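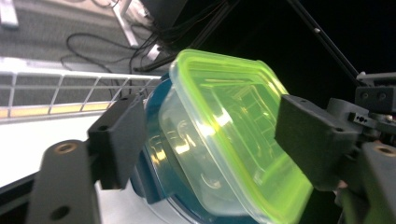
Can I stack containers from different sets?

Yes. A clear one with a lime-green rim will sit happily with a dark teal-blue one, whatever the catalog thinks of the color scheme.

My stack is stuck. Now what?

Cold water in the top one, warm water around the bottom one, wait 10 minutes, twist. Swearing is optional.

How high can I stack them?

We stop at 4. Above that it's a cupboard avalanche — you've been warned.

Do you sell spare lids?

Erketix lids, yes, in packs of 2. Kondano lids are gone for good, probably to wherever yours went.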